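The Fellus Bequest

A short story

I. Notice of Appointment

The Board of the Gornitz Municipal Library is pleased to record that Emiko Ishida was appointed Keeper of Returned Items in September, following the retirement of Mr. Kaneko, who had held the post for so long that the original letter of appointment could not be located. The duties of the Keeper are set out in the Staff Handbook. They are to receive items returned after the close of their loan period, to assess the fine, and to restore the item to its shelf.

The Handbook makes no mention of items that were never lent. Mr. Kaneko raised this with his successor on his last afternoon, while he was clearing his desk.

"You will find a cabinet at the end of the lower corridor," he said. "It holds 200 volumes. They were returned to us, and we have no record of having owned them. I have kept them dusted."

Ms. Ishida asked what the procedure was.

"I assessed the fine in each case," said Mr. Kaneko. "It seemed the correct place to begin."

He handed her the key, signed the sheet confirming that he had done so, and went upstairs to the reception that had been arranged for him. There was a cake. The minutes note that he did not make a speech.

II. Initial Survey of the Cabinet

The Keeper began her survey the following morning. The volumes were of uniform size and bound in gray cloth, and each bore on its spine the single word Fellus, followed by a number. They were not in order. She put them in order, and this took until the evening.

The contents of the first volume were as follows: a description of a street in the rain, a list of the shops on it, and the names of the people who worked in them. The second volume continued down the same street. The third turned left at a bakery. By the ninth, the author had reached a bridge, stopped in the middle of it, and given most of the volume to the water.

Ms. Ishida had lived in Gornitz all her life and knew its bridges. This was not one of them. She consulted the atlas in the reading room, and then the older atlas that was kept behind the desk, and found no town laid out in that way. She noted this on the appropriate form. Under "Action Recommended" she wrote, "Continue reading."

III. Correspondence with the Family

The library's letter books contained one reference to the name. It was a note from a Mrs. Ando, written on the back of a receipt, stating that her late uncle, Mr. Fellus, had wished his books to go back where they belonged. The note gave an address on the hill above the station.

The Keeper wrote to that address, enclosing a reply slip. No answer came within the period allowed by the Handbook. She therefore applied for permission to make a visit in person, and permission was granted, with travel expenses not to exceed the price of a return ticket.

The house was occupied by Mrs. Ando's daughter and her two young children. Ms. Ando received the Keeper in the kitchen, moved a basket of ironing from the better chair, and apologized for the noise from upstairs.

"I never met him," she said. "My mother said he was a bookkeeper at the waterworks. He came home at six, ate his supper, and went to his room. They thought he was doing the accounts."

"Did he travel?" asked the Keeper.

"He went to the seaside once. He did not care for it."

Ms. Ishida asked whether the family would like the books. Ms. Ando considered the question for some time. One of the children had come down by then and was standing in the doorway with a wooden spoon, waiting to be told that the visitor was leaving.

"Is it a nice place?" said Ms. Ando. "The town in them?"

The Keeper said that she had reached only the thirty-first volume, and that so far it had rained a great deal, but that the people were civil to one another and the bread was spoken of highly.

"Then I think you had better keep them," said Ms. Ando. "We have no shelves."

They had tea. The child with the spoon was permitted to serve an imaginary soup, which the Keeper accepted and pronounced well seasoned. She was offered a second helping and accepted that also. The expense claim for the visit was filed the next day and approved without comment. 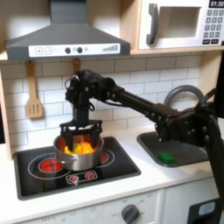
IV. Findings

The Keeper read through the winter. She read during her lunch period and after closing, and she recorded each volume on a separate sheet, so that the file grew to a size that required its own drawer.

In volume 95 the rain stopped. The author recorded the hour at which it did so, and the names of those who came out to look. Among them was a woman who kept a ledger of things that people had left behind in the public rooms of the town. She was not described. She had a desk, a lamp, and a key, and when anyone came to claim a glove or an umbrella she asked them to sign for it.

Ms. Ishida read this passage twice. She then went upstairs, made herself a cup of coffee, and stood for a while at the window over the loading door. It was getting dark. When she returned to the lower corridor she completed the sheet for volume 95 in the usual way, and under "Condition" she wrote, "Good. Slight wear to lower corner."

The last volume was shorter than the rest. The author had come back to the first street and was walking along it from the other end. He named the shops again. Some had changed hands. At the final door he put down what he was carrying, and the text closed with a line asking that the enclosed be returned, with apologies for the delay.

V. Resolution of the Board

The Keeper presented her report at the spring meeting. It proposed that the volumes be entered in the catalog, that they be shelved under Local History, and that the fine assessed by Mr. Kaneko, which by then stood at 3000, be waived.

The Chair asked how a town that did not exist could be placed under Local History. The Keeper replied that the author had lived in Gornitz for the whole of his working life, and that he had evidently been somewhere in the evenings.

The matter was discussed. One member suggested Fiction, and another suggested Travel. A third wished to know whether there was space. The Keeper had measured the shelf beforehand and was able to confirm that there was.

The proposal was carried by 13 votes, with none against. It was further resolved that the volumes be made available for loan on the ordinary terms.

The first was borrowed that same week by Mr. Kaneko. He brought it back a day late and paid at the desk. The Keeper wrote out his receipt, and he asked whether the second volume was in.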